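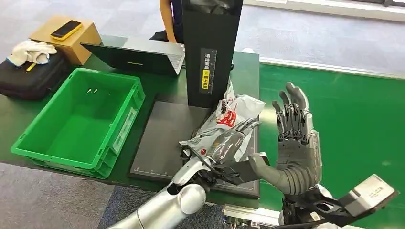
Kevin Ó Dubhghaill
Moderator, Benches & Backrooms

Home Forums Shipping Benches Returns New Posts Log In
Search this forum... Advanced

Soft bags on a measuring pad: flatten, fold, or give up?

Our shop does small parts for Durnach bikes, and most of what goes out is in thin plastic bags. Boxes I have no quarrel with. You put a box on the pad, it has edges, everybody agrees where it stops. A bag is more of an opinion. I measured the same one twice on Friday and got 182 millimeters tall, then 113. I hadn't done anything to it in between except look at it with less respect.

So what do you all do? Flatten it by hand, fold the loose end under, or let it sit how it lands and take the number?

graduvdale_gail wrote:
Fold under. Always. Smooth the air out toward the open end, tuck the tail beneath, set it down label up, take your number. Takes a couple of seconds once you've got the habit.

tapegun wrote:
Disagree with Gail. If you squash it for the pad and then it puffs back up in the truck, the carrier's number won't match yours and you get the adjustment bill. I let it sit natural. I pay a little more and sleep fine.

graduvdale_gail wrote:
You pay a little more 500 times a month, tapegun. That's an expensive mattress.

tapegun wrote:
It's a very good mattress.

old_clullov wrote:
Depends on what's in it. Cloth stays down if you press it. Anything with a shape of its own will win. Also please stop measuring bags with the top flapping. I took over a bench at Clullov where they'd been measuring the flap for two years. The flap was the tallest thing in the building.

Kevin Ó Dubhghaill wrote:
OK, tried Gail's fold on the next batch. Less drama, I admit. The red printing is at least a handy way to tell which end is up once the thing is crumpled. Bench is below.
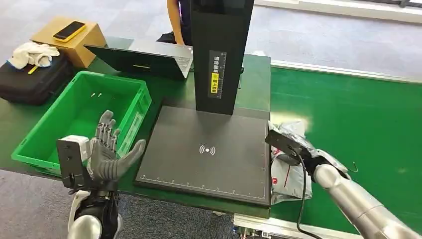 Pad and column in the middle, green crate to the left, bag off to the right.

benchpress_bob wrote:
I'm bound to ask. Why is the crate on the left if the belt is on the right? You're carrying everything across the pad.

Kevin Ó Dubhghaill wrote:
Crate in, pad, belt out. Left to right, like reading. I'm open to arguments but I've already labeled the crate.

benchpress_bob wrote:
Fine, but then the laptop is in the wrong spot. Behind the crate with the screen turned away, you have to walk around to read it.

graduvdale_gail wrote:
Unless the person typing stands on the other side. We run it that way, one measures and calls it out, one types. Fewer typos than you'd think, though "fifteen" and "fifty" have cost us a friendship.

old_clullov wrote:
I'd worry more about the bag on the floor behind. Anything on the floor gets kicked, and anything white on top of it gets kicked with boots. And a phone on a cardboard box is a phone waiting for somebody to pick up the box.

tapegun wrote:
Bob, what do you keep in your green crates? Ours have turned into a home for small stuff that missed the last run.

benchpress_bob wrote:
Same. Little things always end up at the bottom and then somebody stacks another crate on top. I tip mine out before lunch now -- found a Buenaventura catalog in January that I'm fairly sure predates me.

Kevin Ó Dubhghaill wrote:
Bag and phone noted. Going with fold-under for cloth and natural for anything lumpy, and I'll post the carrier adjustments when they come in.

tapegun wrote:
Natural for everything. Putting it here so I can quote myself later.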